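Rirnbridge 配水管网技术工作组
一月例会纪要

时间：下午3时
地点：泵站二层会议室
出席：管网运行、水质、工程、资产档案各组代表；内衬施工单位 Kisdale；阀门供货单位 Breker；水力模型咨询单位 Van Hecke
记录：资产档案组

一、上次会议纪要的确认

上次纪要经核对后通过，更正两处。其一，坡道段的阀门井编号应按新台账书写，旧编号仅在括号内保留。其二，"压力损失"一词在原文中混用于沿程损失和局部损失，更正为分别书写。资产档案组已在存档件上加注，原件不重印。

上次遗留事项中，减压阀下游取压口的加装已经完成，记录表归入运行组。河岸段排泥阀的启闭试验未做，原因是下游排水渠正在清淤，渠道管理方不同意排放。该项顺延，不另立条目。

二、老干管现状

资产档案组汇报了老干管的资料核查结果。该管为1896年敷设的灰口铸铁管，承插接口，麻丝灌铅。现存图纸为描图，原始蓝图未找到。描图上的管底标高采用旧基准，与现行高程系统的换算关系只在一张索引卡上有记录，卡片没有签名，也没有复核痕迹。工程组认为在取得实测点之前，该换算值不得用于纵断面设计，只能用于估算覆土厚度。

开挖检查在三处探坑进行，位置分别为泵站出口、磨坊街口和坡道顶端。管外壁状况以泵站出口处为最好，沥青涂层大部分保留，铲刮后金属面致密。磨坊街口处土壤偏酸，管底有石墨化迹象，用尖锤轻敲声音发闷，局部可刮下灰黑色粉末。坡道顶端的管外壁介于两者之间，接口铅面有外凸，估计与历年沉降有关，未见渗漏。

水质组提出，检查报告中"石墨化"与"腐蚀"不应并列为两种病害。会议同意，报告改用"石墨化腐蚀"，以残余金属壁厚作为唯一的定量指标，表面颜色和声音只作为现场备注。

内壁状况以取样管段为准。取样管段沿轴线剖开后，可见连续的锈瘤层，底部较厚，顶部较薄，瘤体外壳坚硬，内部疏松。锈瘤层之下的铸铁面凹凸程度不大。工程组据此认为老干管输水能力下降的主要原因在内壁粗糙度，壁厚损失对过水断面的影响可以忽略。
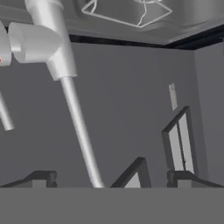
旧管内壁的锈瘤需要清除到什么程度，才能进行水泥砂浆内衬？

以刮除瘤体外壳和疏松物、露出连续的坚实底面为准，底面上附着牢固的薄层氧化物可以保留。过度刮削会伤及已经石墨化的部位，使原本还能承担部分荷载的残余层脱落。判定方法为内窥检查，配合管口处的手工刮试，两者结果不一致时以刮试为准。清管后管底不得有积水和散落碎屑，从清管结束到喷涂开始的间隔由施工单位在方案中写明，超过间隔的管段须重新冲洗和检查。

会议将上述内容写入技术要求的清管一章，原条文中"露出金属光泽"的表述删除。

三、内衬方案比较

Kisdale 提交了水泥砂浆离心喷涂和聚合物喷涂两种方案的比较说明。

水泥砂浆方案的优点是材料成熟，对基面湿度不敏感，碱性环境对铸铁有钝化作用。缺点是衬层较厚，小口径支管的断面损失明显，养护时间长，通水初期 pH 值偏高，须安排排放。聚合物方案衬层薄，恢复通水快，对基面清洁和干燥程度要求高，接口错位处容易出现漏喷，且衬层本身不提供钝化作用，一旦有针孔，腐蚀会在衬层下发展。

运行组关注停水安排。老干管目前仍是山坡片区的主要供水路径，旁路只有沿河的一条支线，夜间压力够用，早高峰压力不足。若采用水泥砂浆方案，须架设临时地面管，并在坡道顶端设临时加压。若采用聚合物方案，可以分段在夜间施工，但每段的准备和收尾时间占去大半个窗口，工期总长未必缩短。

水质组指出，本地原水硬度低、碱度低，砂浆衬层中的氢氧化钙溶出会比硬水地区持续更久。低流速末端尤其需要注意。建议在通水验收中增加连续取样，取样点设在末端而不是干管起点，合格的判定以末端连续样为准。工程组补充，可在砂浆中调整配比或在养护后加一道预冲洗，两项措施的效果要有试验数据支持，不能只凭供货说明书。

会议倾向于干管采用水泥砂浆、支管采用聚合物。该意见为技术倾向，不构成采购决定。Kisdale 须在下次会议前补交以下资料：砂浆配比与骨料级配；弯头和三通处的人工抹面做法；支管开口的保护措施；低碱度水条件下的溶出试验报告，报告须注明试验用水的来源与成分。

四、水力模型校核

Van Hecke 汇报了模型校核的进展。模型以现有台账为基础，用水量按抄表分区分配，夜间漏失按最小流量推算，均摊到各节点。首次校核时，山坡片区的模拟压力系统性高于实测压力，调整老干管粗糙系数后偏差收窄，坡道顶端以上仍有残差。

对残差的来源有两种解释。一种认为某处阀门未完全开启，局部损失未计入模型。另一种认为台账中的支管口径有误。运行组核查了阀门井记录，坡道段的阀门上次操作后登记为全开，但登记依据是手轮圈数，没有核对阀杆行程。部分老阀的旋向与现行习惯相反，以圈数判断开度存在误判的可能。

会议同意先排除阀门因素，再考虑修改口径数据。排查方法为在可疑阀门两侧同时测压，取夜间和早高峰两个工况，若两侧压差随流量平方增长，且换算的损失系数明显高于全开值，则判定为未全开。测压点不得借用消火栓，原因是消火栓支管的静压会受附近用户短时用水影响，读数不稳定。

关于粗糙系数，工程组提醒不要把它当作吸收一切误差的调节参数。目前模型中老干管各段采用同一数值，与探坑所见的差异不符。Van Hecke 同意按敷设条件分段，各段取值须能由取样管段或内窥影像说明。内衬完成后，须以实测流量和压差重新率定，不得直接套用手册中新衬管的数值。

模型文件的版本管理另作如下约定。每次修改须写明修改人所属组别、修改内容和依据；用于出具结论的版本须冻结，不再改动；中间版本可以保留，但不得对外引用。台账数据与模型数据不一致时，以台账为准，台账有误的先改台账。

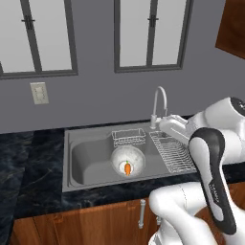
Rirnbridge 配水管网技术工作组会议纪要汇编　第18页

五、阀门更换

Breker 介绍了拟供软密封闸阀的规格和检验情况。阀体为球墨铸铁，内外环氧涂层，阀杆为不锈钢，关闭方向为顺时针。供货范围包括阀门、加长杆和井内支座，不包括与旧管的过渡接头。

本次清单列入更换的阀门共83台，其中部分位于待内衬的管段上，更换与内衬须同步安排。工程组要求先换阀、后清管，以便利用新阀做隔断。Kisdale 对此有不同意见，认为清管器具通过新阀时可能划伤环氧涂层和密封面，应在阀位先装短管，内衬完成后再换入阀门。运行组认为短管方案增加一次停水，但隔断可以由上下游的临时封堵完成。经讨论，干管采用短管方案，支管采用先换阀方案，支管清管不使用钢制刮片。

过渡接头的问题讨论时间较长。老干管外径不符合任何现行系列，同一条管的不同管段之间也有差异，估计出自不同批次的铸模。普通大公差接头的适用范围理论上可以覆盖，但在椭圆度偏大的位置，橡胶圈压缩不均匀，短期试压可以通过，长期密封没有把握。工程组要求每个切口在订货前实测两个垂直方向的外径，取值记入切口卡片，卡片随接头一起交给安装班组。椭圆度超过接头允许值的，移动切口位置，不得用加大螺栓扭矩的办法处理。

涂层检验按供货标准进行，另增加到场抽检。抽检项目为外观、涂层厚度和针孔检测。运输中磕碰的部位可以用配套修补料处理，密封面和阀座附近不允许修补，有损伤的整台退换。Breker 表示可以接受，要求抽检在卸车后、入库前完成，入库以后发现的外观损伤由保管方承担。会议认为该要求合理，列入交接程序。

旋向问题单独形成意见。更换后的阀门一律为顺时针关闭，井盖内侧加装标牌。未更换的反向阀门在台账中以专门字段标识，并在井内刷色。过渡期内，操作票上须写明旋向，没有写明的操作票不得执行。

六、入户支管与用户侧材料

水质组汇报了用户侧取样情况。铅管在公共侧已基本更换，用户侧仍有残留，分布没有完整记录。现有信息来自三类渠道：水表更换时的目视记录、用户自行申报、维修工单。三类信息的可靠程度不同，目视记录只能说明表位附近一小段的材料，不能推断室内全部管道。

取样方法方面，随机日间样反映的是平均暴露，固定滞留样便于前后对比，但对用户配合的要求高。水质组建议，干管内衬前后各做一轮固定滞留取样，取样户不变，取样龙头不变，龙头上有滤芯或软管的先行拆除，并在记录单上注明。起泡器是否拆除曾有争议，会议决定保持用户日常状态，不拆，记录其积垢情况。

厨房冷水龙头为首选取样点。混合龙头须确认处于全冷位置。洗涤池为不锈钢或其他材料对结果没有影响，不必登记。取样瓶一次接满，中途不关水，不预冲。流速按用户平时饮用取水的习惯，不刻意放慢。低流速会减少颗粒态铅的释放，使结果偏低。

干管 pH 值在通水初期的升高会暂时改变管壁沉积物的稳定性。多数情况下升高有利于抑制铅的溶出，但波动期间可能有颗粒脱落。因此第二轮取样须在末端 pH 值稳定之后进行，稳定的判据由水质组另行给出，在给出之前不排定取样日程。 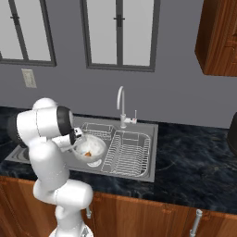
有与会者提出，固定滞留取样如果全部由用户自己操作，滞留时间就只能靠用户填写，填写值多半偏整，夜里起来用过一次水也不会记上去，拿这种数据做前后对比，差值里有多少来自内衬，恐怕说不清。

水质组答复，滞留时间的误差确实存在，前后两轮由同一户操作，误差的性质接近，对中位数比较的影响小于对单户比较的影响。单户结果只用于通知用户，不用于评价工程。对偏差特别大的样品，由水质组人员上门复取。会议同意在记录单上增加"滞留期间是否用水"一栏，并在说明中写清冲厕、洗衣机进水均算用水。

工程组询问，磷酸盐投加量是否需要在内衬期间调整。水质组认为不宜同时改变两个条件，投加量维持现状，投加点的流量比例控制须事先检查。临时地面管的材料和消毒按现行规程执行，夏季须考虑日晒升温，地面管尽量布置在背阴一侧，末端设连续小流量排放。

七、资料与编号

资产档案组提请注意，探坑照片、内窥影像和取样管段的编号目前由各组自定，已经出现同号不同物的情况。会议通过统一编号规则：管段代号在前，里程居中，类别字母在后，里程一律从泵站出口起算，不再使用街道门牌作为定位。历史资料不重新编号，建立对照表即可。

剖开的取样管段由工程组保存于干燥处，锈瘤层不得刷洗。水质组需要取瘤体内部样品时，从已剖开的一半上取，另一半保持完整。

描图扫描件的分辨率不足以辨认铅笔批注，档案组将重新扫描坡道段和磨坊街段。批注中有几处涉及接口返修，对切口选位有参考价值，扫描完成后先送工程组。

八、待办事项

Kisdale：补交第三项所列资料；修改清管方案，写明清管与喷涂的间隔；提出短管的尺寸和固定方式。

Breker：提供涂层修补料的饮用水接触证明；确认加长杆与现有井深的匹配情况，井深数据由运行组提供。

Van Hecke：按敷设条件对老干管粗糙系数分段；阀门两侧测压完成前，冻结支管口径数据。

运行组：完成可疑阀门的两侧测压；核对反向阀门清单；与渠道管理方商定排泥阀试验时间。

工程组：补测旧基准与现行高程系统之间的控制点；编制切口卡片样式。

水质组：给出 pH 值稳定判据；修订取样记录单及用户说明。

资产档案组：发布编号规则和对照表；完成描图重扫。

九、其他

磨坊街口探坑的临时路面有轻微下沉，由工程组通知道路养护单位复压，回填材料的密实度记录一并提交。

对本纪要的更正意见以书面形式送资产档案组，在下次会议上一并确认。下次会议地点不变，时间另行通知。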